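Home Syllabus Weekly Notes Readings Assignments Contact

Organizing Everyday Spaces
Week 2 notes: The desk and everything on it
Tuesday, September 17, 2013
Instructor: Aurora Rebelo

Last week was closets, and I loved your diagrams! This week we shrink down to one tabletop, my favorite scale to work at, because you can try an idea, hate it, and try another before the coffee is gone.

1. Loose, gathered, sorted

Three words we'll use all term. Loose things are lying wherever a hand let go of them. Gathered things share a container. Sorted things share a container AND have some order inside it. Most people try to jump straight from loose to sorted, get tired halfway, and end up with one beautiful drawer and a table still covered in pens. Gather first. You can sort later, or never (plenty of happy desks never get past gathered, and I'm typing this at one of them).

2. Picking the container

Leobardo Zepeda brought up a great point in section: we keep shopping for containers before we know what goes in them. So put the things out on the table first and look at the longest one. With desk supplies that's usually the scissors or a ruler. If the longest thing lies flat inside, the bin will do.

See-through or frosted? Both beat solid for small tools, I think. You get a hint of color through the side and your hand goes to the right place. Solid bins need labels, and labels need somebody to keep them up to date. Open baskets with holes in the sides are terrific for fatter things but pens can poke through, depending on the size of the openings.

Rounded corners are easier to wipe out. They also waste a little room - I'll trade that for no eraser crumbs any day.

3. Scissors and pens together

People argue about this one every year! Some households keep scissors strictly apart. I'm fine with sharing as long as the scissors go in first and lie flat, with the handles all facing the same way each time. Pens on top or along the sides. If the pens go in first, the scissors ride up on them and every grab turns into a rummage.
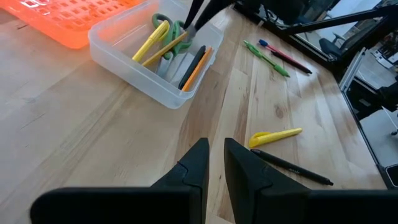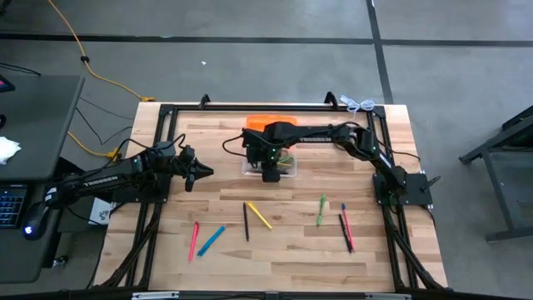 Fig. 2.1, two views of the pen table. First view: bin with green-handled scissors and four pens. Second view: seven pens and markers on the near half of the table.

Look at the first view and try the three words on the bin before reading on. I'd say gathered, and partway to sorted: the black and orange pens share the right side, nearly parallel, while the golden-yellow one crosses the scissors. Would you straighten it? I wouldn't bother, but I'd like to hear from those of you who would.

Now the second view. Lots of wood between things, pens scattered toward the near side. A spread like that is a wonderful starting point for gathering because you can tell a marker from a pen without lifting anything else.

4. Where the bin goes

Put the bin where the hand already travels. On a wide table the middle works for sharing; on a narrow desk go for the back corner on your writing side. Give it a week before you decide. In the Uddin reading (pages 2 to 7 are the ones I care about) there's a nice bit on how a cup moved one hand's width stopped being used at all. I tried it at home and my cup went unused for four days.

5. Vocabulary

Home spot - where a thing goes when it isn't in use.
Drift - the slow wandering of things away from the home spot.
Reset - putting everything back, quickly, without improving anything.

A reset is allowed to be sloppy. Keep improvements for another day or you'll dread doing it.

For next week

Choose one surface you use daily. Sketch it loose, then gather it using only containers you already own, and sketch it again. Half a page on what drifted back out by the third day. Color pencil welcome! Bring the longest thing from your surface to section, unless it's a knife.

Still owed from week 1: closet diagrams, from a few of you.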